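The Chair I Have Not Finished

By Nelly Muñoz

The town of Kirnska has 1,827 residents and, by my estimate, one unfinished chair for each of them. Mine lives behind the water heater. I started it in March, in a fever, after watching my neighbor sand a bench and look happier than I had looked since college.

I bought clamps. If you have never bought clamps, be warned that the people who sell them will ask how many you want and then laugh at the answer. I spent $553 before I owned a single piece of lumber, and I felt wonderful. Buying the gear is the best part of any hobby, and it asks nothing of you but a signature.

Shiela Macaraeg has taught evening woodworking at the Galang building for years and has seen my type come and go. "They want to start with the chair," she told me. "I give them a box. They go home and start the chair anyway."

I went home and started the chair anyway.

The trouble with a chair is that it has four legs and they all have opinions. I trimmed one to match the others, then the others to match that one, and by April I had the makings of a very good footstool. My husband suggested I sell it as one. He sleeps fine, in case you wondered.

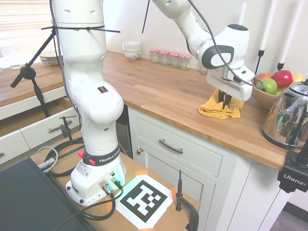
A Franka Emika arm on a light wooden table.

Macaraeg's own first chair, she admits, took 2 years. She keeps it in her kitchen under a pile of mail. It rocks, though it was never meant to, and guests are steered away from it with a firmness I admired.

I asked her what became of all those students and their boxes. Plenty quit, she said, and some move on to bread. A few come back every fall, sign up for the same beginner class and make the same box, slightly better. One man has seven of them. He keeps smaller boxes in the larger ones.

I have signed up again. The class is full, so I'm on a waiting list behind a retired dentist who, I'm told, already owns more clamps than I do.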